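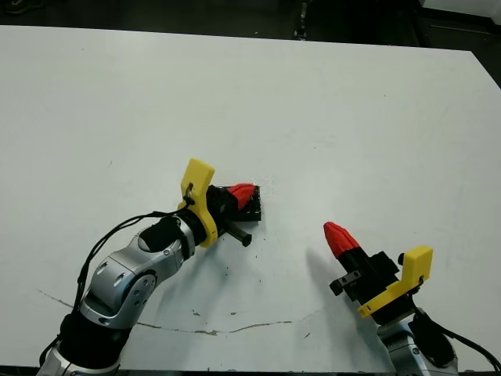
[Lindside-workbench] Re: Marks on a white table top, fix or live with?

On 16/08/2019 a list member in Dratamthorpe wrote:

> Hi all, first post, long-time lurker. I picked up a secondhand white
> table for my little parts-and-gadgets corner and I love it, but every
> single thing I put on it seems to leave a gray smudge. There is also
> a long thin line that I think is a crack, or it could be a deep scratch
> with dirt in it. Do I need to replace the top? I don't have 46 dollars
> to throw at something that might not need it. And does anyone wrap
> their small dark bits in tape, or is that asking for trouble?
>
> Thanks in advance from a total beginner!

Oh, welcome out of lurking! And please don't replace the top yet. I've had a white table for years (before that I had a dark brown one that ate every black screw I ever dropped on it) and I would not go back. Mine is scuffed all over, with little dark specks, and it has a line of its own, thin and kind of brownish, that wanders along in a curve. I've gone back and forth on whether it's a crack or a scratch so many times that I've quit deciding. So you are in good company.

I'll take your questions in order, more or less.

1. The gray smudges

Most of mine come from metal. Anything silvery that gets dragged across will leave a pencil-looking streak, and so will the black rubbery stuff. I use the Emico paste, a dab on a damp rag, small circles, then wipe it off with clean water and dry it right away. Don't let it sit while you go answer the phone! I did that once and got a dull patch 2 inches wide that I still see every time the sun comes in.

If you can't find Emico where you are, plain baking soda and water works on the fresh ones. It's slower and messier, and the powder gets into everything, but it's cheap and you probably have it. Try it in a corner first. Old smudges may never come all the way out, and I've made my peace with the faint ones.

2. Wrapping the small dark bits

I'm all for wrapping. My flat black pieces get done up in shiny black wrapping, crinkles and all, and I lay them straight down on the white. Pretty it is not. But I can find them from across the room, and a smooth wrapper doesn't scrape the way a bare corner does. The white things are the real trouble, since they vanish on a white table unless they have some kind of edge to them. I have a small white box with a black border around the top and a dark panel set into the middle, and the border is the only reason I haven't swept it onto the floor yet.

One caution: whatever tape you use, fold a little tab at the end. You'll thank yourself when you go to open the thing back up. And keep the sticky side away from anything with a label you care about.
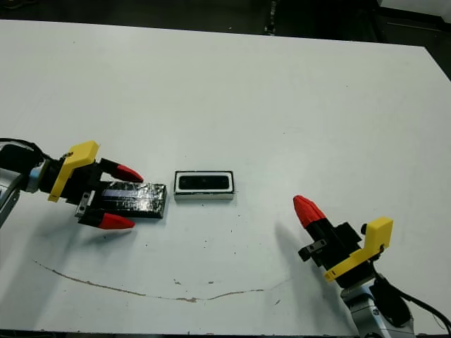

3. Your line, crack or scratch?

Do the fingernail test first. Run your nail across it (across, not along) with your eyes shut. If your nail drops in, treat it like a crack. If you feel nothing much, clean it and see how much of the color goes away. An old toothbrush is perfect for this.

For a real crack I'd keep water out of it, period. That means no wet rags parked on top and no coffee. Hutchins makes a white filler in a small tube that goes on like toothpaste, and you scrape it flush with an old gift card. The tube says 22 minutes before you touch it, such a weird number, but I set a timer and it was dry when it went off. The color match was only so-so on my last table. I'd call it "eggshell" where the table was more "printer paper." I stopped noticing within a week.

Do you know what your top is made of, by the way? If the previous owner has any idea, ask before you fill anything. I'd hate to steer you wrong from a thousand miles away.

4. Where to put things

I try to work in the same part of the table every time and keep the far edge clear, because past the far edge of mine it's just dark floor, and a black part that rolls off back there is gone until the next big cleanup. My dark blocks, the flat ones with the speckled tops, stay well in from the edge now. They're heavy on marks too, so I pick them up to move them, no sliding. It took me a while to learn that habit and I still slip when I'm in a hurry,

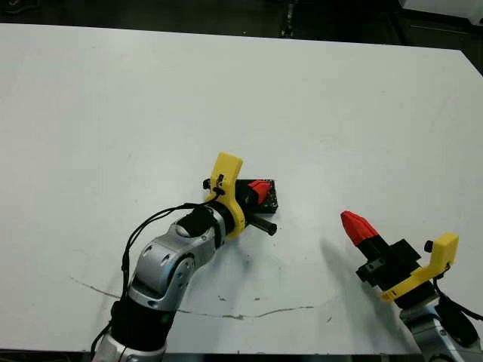 and then it's back to the paste and the rag for me. A cheap cutting mat helps if you're rough on things. I bought one that covers nearly 60 percent of the top, used it for a month, and then missed my white surface so much that I took it off again. You may like it better than I did!

Anyway, clean it first, do the nail test, and write back and tell us what you felt. If it does turn out to need filler, wait until September if your place is humid like mine, the stuff sets nicer when the air dries out a bit. I've got a partly used tube of the Hutchins I'd be happy to mail you for the price of the stamp. Just reply off list with an address.

And can somebody else chime in on the tape question? I know a few of you are in the paper-and-string camp and I'd like to hear how that holds up.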